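Padumau Letterpress Evenings: Your Questions Answered
Last updated March 8, 2024

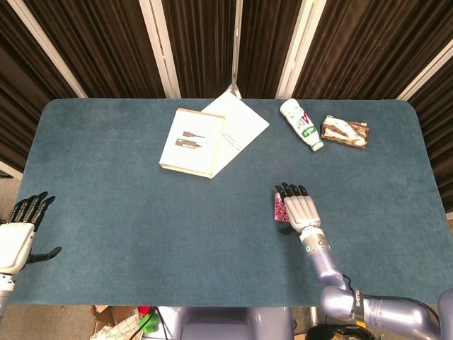 Do I need any experience to come to an open evening?
None at all! Most people who walk in have never touched a piece of metal type, and they go home with something they set and printed themselves. We start with your name in a big, forgiving typeface, then move on to a line or two of your own. A tabletop is all you need for planning beforehand — a closed book with a pale cover and a sheet of white paper beside it is a fine place to begin, and the little brown illustration on that cover is the sort of small, simple motif that sits beautifully with a short line of text.

What should I bring?
Your text, written out exactly as you want it printed, commas and all. Keep it under 12 words for a first visit. Aprons are on the hooks by the sink. Please tie back long hair and leave scarves and bracelets in your bag.

How long does an evening last?
We run from 6 until everyone's ink is cleaned up. You'll get 90 minutes of press time, and the rest goes to setting, fixing upside-down letters (everybody has one) and washing rollers.

Which presses will I use?
Beginners work on the small hand-lever press. Once you're happy with that, Berwyn Humphreys will show you the treadle press, and I warn you now, the rhythm of it gets into your legs and you'll want to stay on it all night.

Can I print wedding invitations or business cards?
Yes, as long as you do the work! Open evenings are fine for runs up to 500. Bigger jobs tie up a press for too long, so write to us and we'll find you a separate slot.

What paper do you stock?
Seretti cotton in white and cream, plus a drawer of offcuts you can use for free. The cotton takes a deep impression and is lovely to handle. You're welcome to bring your own, but please skip anything glossy — our inks sit on top and smear.

Is the type really made of lead?
Mostly, with some tin and antimony. Wash your hands before you eat, and keep food and drinks in the front room. Children under 12 print from wood type and linocuts, which they usually like better anyway, because the letters are enormous.

Can I mix my own colors?
Please do! Sławomir Kwiatkowski keeps the ink shelf and has a swatch book going back years. Bring a scrap of fabric or a leaf and he'll have a go at matching it.

What happens in May?
The Oltano broadside swap. Print one poster, bring enough copies for everyone on the sign-up sheet, and take home a full set. Sign-up is at the front desk.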